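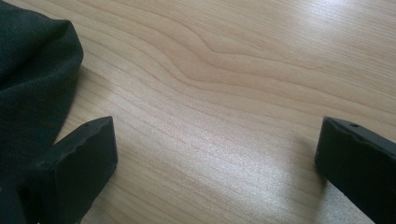
Imogen Fairclough replied:
Oil over varnish, every time! You can fix a scratch in ten minutes — with varnish you're sanding the whole top.

Lionel Bellamy wrote:
Can't agree. I varnished ours in April and it laughs at coffee cups (and my kids). 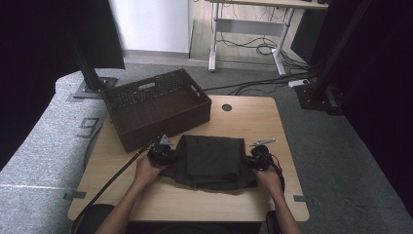 Dark cloth on the light wooden table

Lionel Bellamy wrote:
Which oil do you like, Imogen? I tried Prullell once and it stayed tacky forever.

Imogen Fairclough replied:
Too thick a coat, I bet! I love the stuff. Wipe it on, wait a bit, wipe it all off.
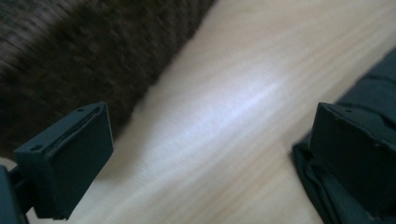 Then do it again the next evening, and the grain just glows!

Ashley Dobson wrote:
Still team varnish, but I'm tempted to try a scrap board.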